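Sewwandi Ranasinghe
Thread on the new possession rules in Mevdale, from someone who has sat through most of the hearings. I do defense work, so read it with that in mind.

1/ The old ordinance made any amount of a listed drug a jailable offense. The new one splits possession into two tracks based on weight. Under the line you get a civil citation. Over it you are charged the way you always were.

2/ The line is set by total weight, filler included. Two people can hold the same amount of the actual drug and land on different tracks because one batch was cut more. I raised this in public comment and so did two people from the county lab.

3/ A citation costs $35 if you pay on time. Miss the deadline and it goes up to $197. After that it can be sent to collections, and a collections mark shows up when you try to rent.

4/ You can skip the fine by finishing a screening within 20 days. It is a phone call or a visit to the Felutcombe clinic. The screening does not commit you to treatment.

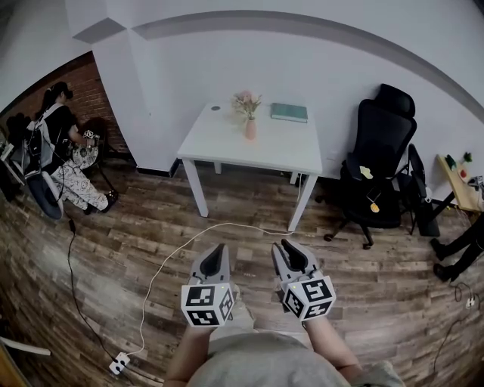
White table against the wall.

5/ What you say at a screening can't be used in a criminal case. That is in the text, section four. It says nothing about family court. If you have an open custody matter, talk to a lawyer before you call.

6/ Nearly 1,000 old cases are supposed to be reviewed for sealing. The review isn't automatic. You have to file a form with the clerk, and the form asks for your case number. If you don't have it, the clerk can look it up by name and date of birth at no charge.

7/ People keep asking me about State v. Nedeljković. That was a search case. The court threw out the bag because the officer opened a locked glove box without a warrant or consent. It did not change what counts as possession, and it won't help you if the drugs were on the seat.

8/ Prescription pills: keep them in the bottle they came in. The ordinance has an exception for valid prescriptions, but you have to show it. I have had clients spend a night in jail over a weekly pill box — the paperwork was at home the whole time.

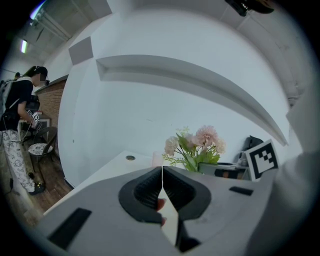

9/ Test strips and naloxone are no longer treated as paraphernalia. Pipes and scales still are. A scale on its own is a ticket. A scale plus baggies plus cash is what prosecutors use to argue intent to sell, even when the weight is under the line.

10/ The city uses a vendor called Zarex for citation payments. If you get a text with a payment link, don't use it. Go to the address printed on the paper citation or pay at the clerk's window. The window closes at 4 p.m.

11/ The ordinance comes up for renewal in March. The council can extend it, change the weight line or let it lapse. If it lapses, citations already written stay civil. New cases go back to the old law.

12/ None of this covers federal charges or anything that happens outside city limits. The county road past the fairgrounds is outside city limits. I get that question a lot.

13/ Replies are open. Please don't post facts about your own case in them — prosecutors can read too. Call the public defender's front desk and ask for intake.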